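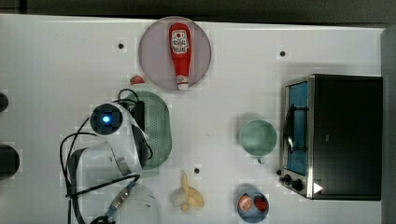
Ketchup bottle on the round plate, green colander below it.

8 Aug 2020

Search this blog
Search for:

I spent most of the week going back through the tree ring numbers for the Mathebula site, and I want to write down where I am before I forget.

The record I have is 1,628 years long. It was put together from living trees and from dead wood lying on the slope. Sewwandi Mondal sent me the raw ring widths in January and I only opened the files last month. The early part is thin. Before the first few centuries are out it rests on 8 trees, and two of those have missing rings.

My question was whether the wide rings follow summer temperature or spring snowmelt. I compared them with the station at Tirnatano, which sits well downhill from the trees. Temperature does fairly well up to the 1960s. After that the two lines drift apart, and the rings stay narrow while the summers get warmer. Other people have seen this at other sites, and I don't have a new explanation for it.
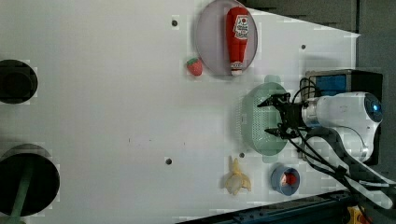 The strawberry next to the plate, with the green basket nearby.

Gil-soo Kwak thinks the station is the problem. He says it was moved in 1971 and the adjustment was done badly. I tried Bukness instead, and the gap got smaller but did not close. I also tried a 20 year smoothing, which made a nicer graph and told me nothing.

Idris Morris asked in the comments why I don't drop the trees that fail to track temperature. If I pick trees by how well they match the thermometer, they will match the thermometer, and I still won't know what the older rings mean.

Next I'll run the snowmelt comparison with all the trees left in. The spreadsheet is up to 3,194 rows and I still have to fix the column headings.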